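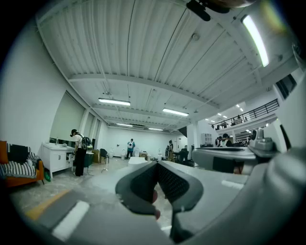 Quem limpa a casa por nós daqui a uns anos? Pergunto isto todos os verões, quando volto de férias e encontro o lava-loiça no estado em que o deixei, e esta semana tive finalmente uns números para discutir. A Faklow, que desde a primavera anda a ensinar máquinas a arrumar, limpar e pôr coisas no sítio, divulgou os resultados de agosto do seu projeto Cellenden. São melhores do que eu esperava e piores do que a minha mãe esperava (ela já tinha escolhido o canto da cozinha para o robô!). Pensem numa coisa tão banal como uma pessoa de boné e mochila às costas a dobrar-se sobre um armário branco com gavetas, com um frasquinho em cima. Dobrar-se, esticar o braço, não deitar o frasco ao chão: fazemos isto a pensar no jantar. Para uma máquina, é meia tarde de trabalho.

Vamos aos números, que eu prometi. Em agosto, as máquinas do Cellenden tentaram 1141 tarefas pequenas, daquelas de abrir uma gaveta, levantar um objeto do chão, passar um pano numa bancada ou voltar a pôr uma tampa. Conseguiram acabar 779 sem ajuda de ninguém. Dá pouco mais de dois terços, e a empresa está contente. Eu também ficaria, mas depois faço as contas à minha cozinha: se uma em cada três chávenas não chega ao armário, ao fim da semana bebo café por uma tigela.

O que correu bem foi quase tudo o que é rígido e está pousado à vista, em cima de uma superfície lisa. Gavetas com puxador, impecável. Caixas, também. O pior, segundo o relatório, foram os panos (dobrar uma toalha continua a ser um drama), as coisas fininhas caídas no chão e tudo o que brilha, porque o reflexo das luzes confunde o sistema e a garra fecha onde não há nada. Confesso que me senti compreendida, eu que ando há dois dias à procura de um brinco no mosaico da casa de banho.
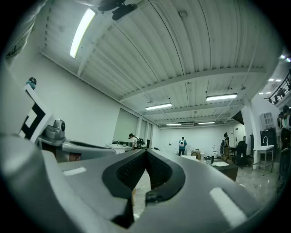 E as casas de banho, já agora, são o grande capítulo em aberto. A Faklow diz que a limpeza de sanitas e lavatórios fica para uma segunda fase, ainda sem data. Perguntei por escrito se isso queria dizer «para o ano» ou «logo se vê» e responderam-me, com muita simpatia, que depende dos dados que conseguirem juntar até lá. Traduzo como logo se vê. É pena, porque se fizessem um inquérito na minha rua era por aí que toda a gente queria que se começasse!

Nas lojas a conversa é um bocadinho diferente. A cadeia Mahmoud, que vende artigos para a casa, experimentou em agosto uma das máquinas na loja de Praltano, depois da hora de fecho. A tarefa era modesta: apanhar os artigos que os clientes largam na prateleira errada e levá-los para um cesto, para alguém os arrumar de manhã. Ao fim do mês, a loja quer ficar com ela mais um trimestre, e diz que não pensa mexer nos horários do pessoal. Passei por lá na semana passada e uma das funcionárias da caixa contou-me que a máquina é lenta «mas muito educada», porque para sempre que alguém se aproxima. Lenta é mesmo a palavra. Vi-a levar uma saboneteira de um corredor para o outro no tempo em que eu escolhi, paguei e embrulhei um escorredor de loiça.

Uma parte do relatório de que gostei especialmente é a que explica como se aprende isto tudo. Antes de uma máquina abrir uma gaveta há pessoas que a abrem muitas vezes, de todas as maneiras, com uma garra na mão, a repetir o gesto com paciência de santo. A Faklow fala em cerca de 1000 horas de trabalho humano registadas até agora. Mil horas a fazer lides para que um dia outro as faça... a minha avó tinha muito mais do que isso e nunca lhe pediram os dados.
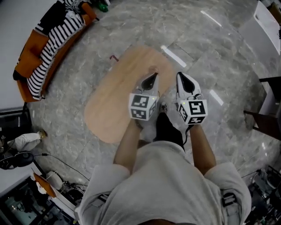
Preço, perguntam vocês, e com razão. A empresa pensa alugar em vez de vender e aponta para 400 euros por mês, começando pelas lojas e só depois pelas casas particulares. É muito dinheiro para uma coisa que ainda não sabe dobrar uma toalha, mas para uma loja com vários corredores talvez a conversa seja outra. O gerente com quem falei em Praltano não quis dizer se pagava isso, e riu-se, o que também é uma resposta.

Por mim, continuo interessada mas de luvas de borracha calçadas. A próxima ronda de resultados do Cellenden deve incluir loiça molhada e roupa de cama, e já pedi para ir assistir a uma sessão. Se me deixarem entrar, conto tudo aqui. E se alguém desse lado viu a máquina da Mahmoud a trabalhar num dia mais despachado do que o meu, escreva-me, que quero mesmo saber se ela chega a encher o cesto antes de a loja abrir.

Início | Notícias | Casa | Tecnologia | Opinião | Contactos

Última atualização: 03/09/2022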